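Workshop notebook, linkage kit bench
Monday, December

Started at the long white table a little after nine with the parts from the Toledo delivery. Elba had already opened the cartons, so I went straight to sorting. The packing slip says 2,000 pieces across all shapes. I am not going to check that today. Benjamín wants enough good parts set aside for the Nandbridge school packs by the end of the week, and the rest can wait in the cartons.

Reminder of what we are making, for whoever picks this up after me. Each pack is a set of flat plastic bars and curved pieces with holes, and the kids pin them together to make levers, parallelograms, a simple grabber and so on. The bars come in several lengths and the color is supposed to tell you the length. In the last batch the color did not always match the length, and that is why we are laying everything out flat before it goes in a bag.

Method this morning:

Tip a handful on the table. Spread it so the holes can be seen. Pull the curved pieces first, they are the easiest to spot and they hook onto each other in the bin if they stay mixed with the bars. Then the long bars, then the short ones. Anything with flash in a hole goes to the reject tub.

Iara asked why we don't sort by color first. We tried that with the previous batch and it was slower. The purples and the blues are too close under the overhead lights and I kept going back to the same pile. Pink and magenta have the same problem. Shape first, color second, then check one bar of each color against the gauge card.

The gauge card is the gray one with the pegs, not the paper one. The paper one was printed at the wrong scale and somebody keeps putting it back in the drawer. I have written NO on it.

Pin fit. Took pins from the open Broltetel bag and tried them in the curved pieces. The pins go in by hand and turn with a little drag, which is what we want. In the shorter bars they are a touch looser. Still holds when you pick up the linkage by one end, so I passed them. Delphine thinks the looser fit will bother the younger classes because the pins can work out while they are moving the arm. She may be right. I'd like to see it tried with a group before we order different pins.

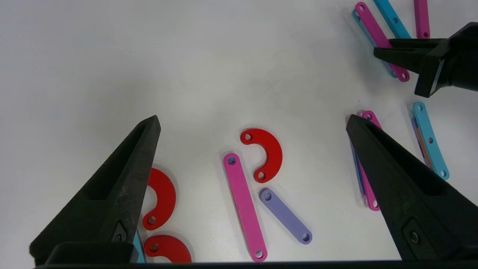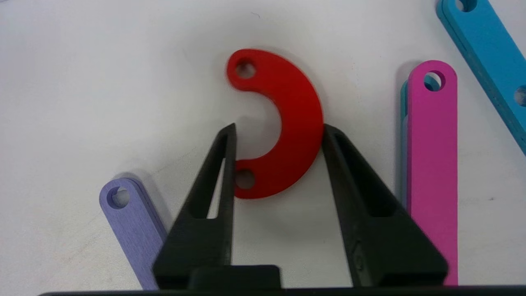 PARTS: CURVED PIECES (RED)

The red C pieces have a hole at each end and are used as the claws of the grabber, two per model. They are also the hook in the pulley exercise, where only one of the two holes is used. Same outline on both faces, so there is no left or right and the packs don't need to be split into pairs. That was a question from Ivana and I have now answered it twice, so it goes in the book.

Things to check on a curved piece before it is bagged:

Holes clear all the way through. Hold it over the white table and you should see white in both.

Ends rounded, no step where the mold halves met. Run a thumb around the outside of the curve. The inside is harder to feel, use the edge of a fingernail.

Lies flat. Press one end down on the table and see if the other end lifts. I set aside 74 this morning for this and nothing else. The lift is small but when two of them are pinned face to face as a claw they rub, and the grabber sticks half open. I have kept those in a separate tub marked WARP and not with the rejects, in case the supplier wants them back.

Tried flattening a couple with a warm iron under a cloth. One came out fine and the other went glossy on one face and closed up a hole. Not worth doing for a whole tub. Please don't try it with the good iron either, that one belongs to the costume people.

PARTS: BARS

No complaints with the pink ones. The long pink bar is the one used as the handle in the grabber and it is stiff enough. Lavender and orange also fine on the gauge. The light blue ones have three holes where they should have three, but I found a few where the middle hole was off center by about the width of a pin. You would not notice in a single bar. Lay one on top of another, put a pin through the end holes and the middle pin won't go. So the quick test for light blue is to stack them and push a pin through the middle.

Bars stick together in the carton. They are flat and smooth and they come out as one thick bar, and I bagged at least one pack with a double before I caught it. Slide each one sideways with a thumb before it goes in the bag. Elba weighs the finished packs now and a double shows up on the scale right away.

STORAGE

Sorted parts are in the Troltby drawers against the back wall, curved pieces in the top row, bars below by length. Labels are on the left end of each drawer. The third drawer down runs off its track if you pull it all the way, so pull it halfway and reach in.

Do not stack the open tubs. Benjamín did, and we spent twenty minutes on the floor with a flashlight.

COUNT AT THE END OF THE DAY

Passed and in drawers: 1,491. Warped, in the tub: 74 as above. Rejects not counted. Everything else is still in the cartons under the table.

TO DO

Ask Toledo about the warp, and whether the curved pieces are stacked while they are still warm.

Second gauge card, so two people can check at once — Iara says she can cut one on Wednesday.

Instruction sheet, page 2: the drawing shows the claws with the open sides facing out. They need to face each other. Ivana has the file.

More small bags. We have enough for the first school and part of the second.

Throw away the paper gauge card.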